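Buying two arms on a one-arm budget

We caught the equipment lead at Roltby between two meetings, coffee in hand, laptop half open. Roltby packs small parts for other people. The company wants a two-arm cell on the floor by August and the money has to be signed for before then. So, quick questions.

First one: why simulate before buying?

"Because I've bought the other way," she said. "You get the quote, you like the quote, the thing shows up and it can't reach the back corner. Then you're paying for a new table."

The cell is being planned with Guvura, a small integrator. Three layouts so far. Same two arms in each, different mounts, different table depth. The model costs Roltby 1,212 dollars a month while the planning runs, and she had to fight for it. Finance saw a software line with no machine attached to it.

"They asked me what we'd have at the end of it. I said a shorter list of mistakes. They didn't love that."

What goes over budget? Not the arms, she says. Arms have a price and the price holds. It's everthing around them. Frame, brackets, cable runs, guarding, the gripper fingers you wear out and forgot to order spares for. Her rule now is 2 spare sets per gripper, in the first order, no discussion.

"Cables. Write down cables. Every quote I have treats them like they're free and take up no room."

She got competing numbers from Maksymiv for the frame alone — lower, but with a longer wait. Still deciding. The difference came to 1,046 dollars, and she was not sure that was worth sliding the date.

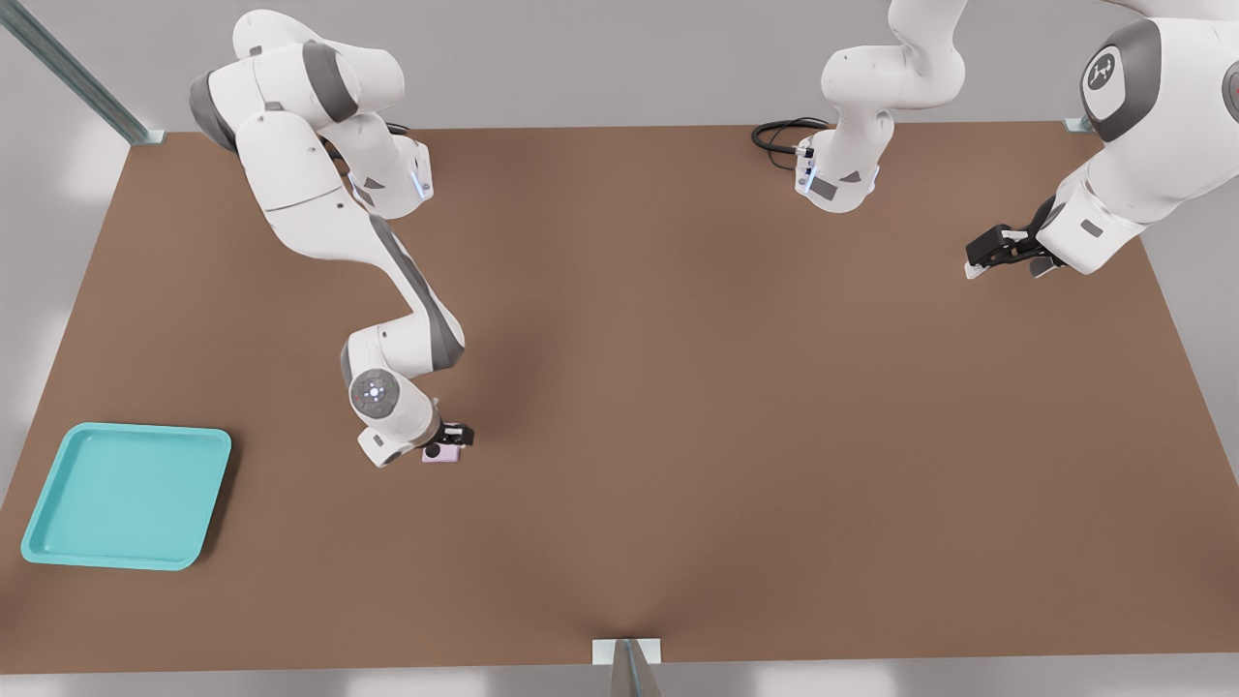

Words: Equipment Desk staff | June 2018 | Filed under: Planning & Purchasing

On the layout runs she is blunt. A small pink block in one gripper, the other gripper empty, a turquoise tray down in the corner, nothing else on the table. That's the level she wants for now.

"People want to see the whole line running. I want to see one pick and where the elbow goes."

And the second arm, does it earn its place? Long pause. Maybe. Govow, the software Roltby uses to schedule jobs, can't yet split one job between two arms, so that's another line in the budget she hasn't got a firm figure for. If it comes in high she'll buy one arm, keep the wide table and leave the second mount bare.

"Buy the table for two. You can always add the arm later. Try adding table."

Advice for a shop doing this the first time? Get the reach drawings before the price. Ask who pays if the layout changes after the order goes in, and get the anser in writing. Then she had to go, the next meeting had already started.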